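Vunby, notes on a planner that was too polite

January 23, 2025

I wanted to write this post since June, when I started again to rewrite the planning part of Vunby, my control software for two-arm tables. Then the rewrite took longer than I said to everybody, so the post is also late. For those who come here for the first time: Vunby takes a list of small goals ("this arm goes there, closes, lifts") and makes joint trajectories from it for both arms. Tabrizi is the separate program which looks at the depth data and makes the collision map. They talk over a socket.

The old planner treated each arm alone. Arm A made its path first, then its whole path was given to arm B as a forbidden volume. This is safe, and it is also terrible. If A needed to pass through the middle of the table, B waited at home until A was completely finished, even when the two paths would never meet at the same moment. Babak Vahidi called it the polite planner, and the name stayed in the code. There is still a file with this name and I am not going to delete it, it is useful for comparison.

The new one puts time into the reservation. Each arm reserves space only for the interval when it will be there, plus a margin. The margin was the hard part. When I made it from the geometry only, it worked well in simulation and badly on the table, and I spent many evenings looking for a mistake in the geometry code. The mistake was in the clocks. The two arm drivers had their own timers, started at different moments, and after 500 cycles they were 38 milliseconds apart. For one arm this means nothing. For two grippers which want to work close to each other, it means a lot.

Enikő Bognár found it by drawing both joint logs on the same axis, which I should have done in the first week. Now there is one clock and both drivers read from it. I also log the difference at every cycle, and if it becomes larger than 2 milliseconds the program stops with a clear message. The old message was "sync warning", which I wrote myself and then ignored for months.

Another thing that changed is how the planner handles cables. Before, the collision model knew the links, the elbows and the grippers, and that was all. A cable has no encoder, so you can not know where the loop is from the joint angles. Piyumi Kodikara suggested to give up on precision and attach a fat capsule around each place where the cable makes a loop, moving together with the link. I did not like this idea because it wastes space near the wrist. I tried it anyway and kept it. The paths became a little longer and I sleep better.

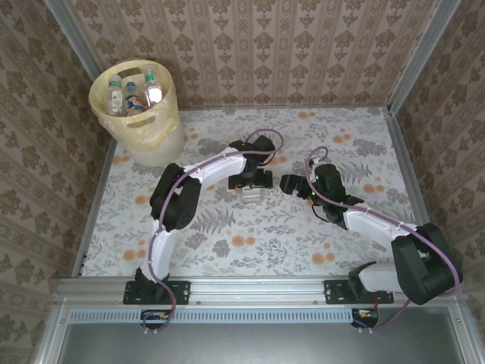

Notes, No. 38

The close approach is the case I used for most of the tuning. One gripper is over a small clear object and the other one comes toward it from the right, so the gap between them is small and both reservations want the same piece of air. The old planner simply refuses to let the second arm come in. Clear plastic is also not nice for perception. Tabrizi gets holes in the depth where the object is, and sometimes it gets the table surface instead. My present solution is ugly: if the color segmentation says there is something and the depth says there is nothing, Tabrizi puts a low box in the map and marks it as "guess". The planner keeps a bigger distance from a guess, except for the gripper which was sent to take it.

The printed cover with leaves and blossoms gives the segmentation extra work too. I lowered the weight of color edges for everything flat against the table plane, and the false boxes became much fewer.

Still open: replanning when a grasp fails. Now both arms stop and the whole plan is made again, also for the arm which had no problem. Normunds Sproģis has a branch where only the broken part is replaced, but it does not release the old reservations correctly, and after some time the table is full of ghosts. If you want to look at it, the branch is called ghosts.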